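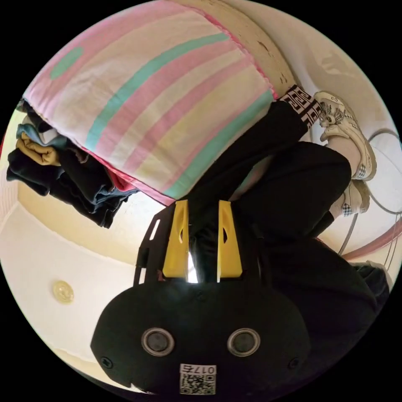

4.2 Clothing worn by respondents at the time of interview

Washing frequency differed more between garment types than between households. Of the 302 people who returned a laundry diary, 300 gave enough detail for the entries to be sorted by garment, and the 795 trouser entries form the largest single group after underwear. Trousers were divided into denim, other everyday trousers and work trousers. Colour was written down as well, in three bands: pale, mid and dark. Black trousers, such as those worn by the person in Figure 3, were placed in the dark band whatever the cloth. Where a respondent owned several pairs that could not be told apart in the diary, the entries were kept together and treated as one garment.

Figure 3. Black trousers, coded as "dark" in the colour band.

Dark trousers were worn more times between washes than pale ones in all three areas. The gap was widest in Lolow, where many respondents dry their washing indoors through the winter and said that heavy cloth takes too long on the rack. In Prornska the gap was small. Households there mostly have access to a shared drying room, and several diaries show trousers being added to a load simply to fill the drum. Grillatton fell between the two, although the returns from the older terraces looked much more like those from Lolow.

Reasons for washing were taken from the free-text column of the diary. The most common was a visible mark, followed by smell and then by habit ("it was washing day"). Marks were given as a reason far less often for dark trousers than for pale ones. Smell was mentioned at much the same rate for both. This fits the view put forward in Section 2 that people judge cleanliness first by eye, and that a dark garment puts off the decision – sometimes by a week or more – without any change in how it is worn.

Fading was the main reason given for not washing. Respondents who mentioned it also tended to wash at a lower temperature and to turn the garment inside out. A smaller group sponged marks off by hand and aired the trousers overnight. We had not allowed for this in the first version of the diary, and the February returns therefore have no column for it. In those cases airing was coded only where the respondent had written it in the margin.

Nine diaries were checked against a follow-up interview by Latifa Naciri. Agreement was good for trousers and shirts but poor for socks, which people often entered by the load. For this reason socks are left out of Table 5. The Lamptey pilot used a shorter diary with no colour bands, and its results are reported separately in the appendix.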